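What I Learned From Reviewing 20 Doom Records
Lauri Valtonen, Music Journalism project report

My plan back in September was to write about 20 doom metal albums in one semester and see if my reviews got any better. I figured it'd be easy, seeing as I already listen to this stuff on the bus! Then I sat down with the first Covodton record and spent two hours on a single paragraph (which was terrible, by the way, and used the word "crushing" four times).

So I made myself a rule. Every album got 3 full listens before I typed anything. On the first I just lay on the floor, on the second I took notes, and on the third I argued with my notes. Sorko's debut went from "boring" to my favorite of the whole pile that way, mostly thanks to the bass, which I hadn't even noticed until Wednesday night with the good headphones on.

The hardest one was Wiltex. It's one song, it runs 62 minutes, and the riff changes maybe twice. My classmates read my draft and told me it sounded like I was scared to say I didn't like it. They were right. The rewrite is much shorter and a lot meaner, but I think it's fair, and I did say nice things about the drums.

I also tried tracking word counts. My longest review was some 900 words and my shortest was 162, and the short one (Nieminen's live album) got the best comments by far. I still don't know what to do with that. I like rambling!

Next semester I'd like to try black metal, and maybe interview a band if anybody writes me back.
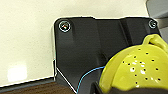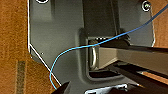

Dark molded panels, both with a thin bright line along one edge.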